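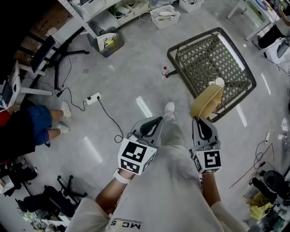
Six months with the Fundell folding shopping cart

I bought this cart in August, right after my old canvas one dropped a wheel in a crosswalk with a watermelon in it. So my standards were not high. I wanted something with a metal frame, a mesh basket and wheels that stay on. The Fundell is dark gray, it cost me 39 dollars at Vodetti, and I've dragged it to the store and back most weekends (plus one very ambitious trip to the garden center that I'll get to).

First, the mesh. I love the mesh! It's the diamond kind, and the holes are small enough that lemons and onions stay put, which was not the case with the Clirkine cart my sister has. Hers has wide bars and anything smaller than a grapefruit makes a break for it on the first curb. Little stuff like a loose battery or a tube of lip balm will still find its way out of mine, so I keep a tan plastic tray in the bottom, one of those plain rectangular ones. It wasn't made for the cart but it works great, and it gives the eggs a flat place to sit.

The handle is fine. Kind of short if you're tall. I'm not tall, but my husband is and he walks like he's looking for a contact lens when he pulls it.

Now for the part I'd change. It tips. Empty or with a light load it's way too easy to knock over, and once it's on its side on a smooth concrete floor it skates a little when you grab for it. Loaded with heavy things at the bottom it's a lot steadier, so cans go in first, bread last, same as bagging. My garden center trip was two sacks of potting mix and a tray of pansies on top, and I lost the pansies in the parking lot. My fault, mostly.

Wheels are quiet on smooth floors and pretty loud on brick. I put a drop of oil on the axle around Thanksgiving and it got better for a while. No wobble so far.

It folds, and it folds pretty flat, but the catch is stiff and I pinched my thumb twice before I figured out you push down before you pull. The instruction sheet has one drawing and no words. I keep it folded next to the shelf where our tool bins live and it takes up about as much room as an ironing board.

I looked hard at the Maillard one before buying. It's prettier, with a lid and a zip pocket, but it was 120 and I could not make myself pay that for something that rides around with wet lettuce in it. If you have stairs, though, I'd look at theirs, they sell a version with the three-wheel setup. Mine goes up our nine front steps one thump at a time and whatever's on top gets bruised.

Would I buy it again? Yep, at that price I would. Four stars, and I'd give it the fifth if they made the base a couple of inches wider.

Update, 16th February: still going, wheels still on. One of the rubber feet came off in the snow and I replaced it with a chair foot from the hardware store, which fits better than the original did.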